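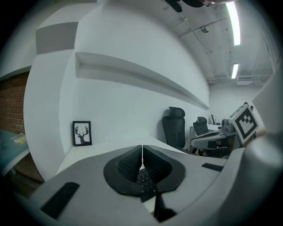 Londico asks its customers to put down the spreadsheet

LONDICO, 10/22/21: Bookkeeping firm Sandine has today launched Kahsay, a bookkeeping service for people who run small shops and would like to be doing almost anything else.

Kahsay costs £9 a month and works by post. Customers put their receipts in an envelope, send the envelope to Sandine's office in Londico, and receive a typed page of figures in return. Crumpled receipts are welcome. Receipts with gravy on them are accepted under protest.

The service grew out of a trial in March with traders on Evby, the covered market behind the bus station. Sandine had planned to show stallholders its new online accounts package, which had taken four years to build and came with a 200-page guide. The stallholders were polite about it. Several asked whether they could keep the binder.

"We had a dashboard, and the dashboard had a smaller dashboard inside it," said Tiruwork Yimer, founder of Sandine. "A man who sells cheese looked at it for a while and then asked if I could just do it for him. I went home and was cross for a week, then I wrote the price list."

Chaltu Wolde, who sells buttons and zips on Evby, was the first to sign up. "I used to do my books in the bath," she said. "The tax office has written to me about the state of the paper. Now I do nothing in the bath, and it's lovely."

Kahsay covers sales, purchases, wages and the yearly return. It doesn't cover advice on whether to buy a van. Sandine has been asked this so often that the answer now appears on the order form (it is "probably not this year").

The online package remains on sale at £549 for anyone who wants it, and Sandine will be very pleased to hear from them. Existing users may switch to the postal service at any time and will be sent their first envelopes free.

Places are open now to sole traders and partnerships in Londico and the villages nearby. Limited companies can join a waiting list, which Ms Yimer describes as "a list, with waiting".

Order forms can be picked up from the Sandine office or from the button stall on Evby, where they are kept under the elastic.

ENDS

Notes to editors

Sandine provides bookkeeping and payroll to small businesses. Tiruwork Yimer is available for interview most mornings. Please telephone, as she is behind on her email.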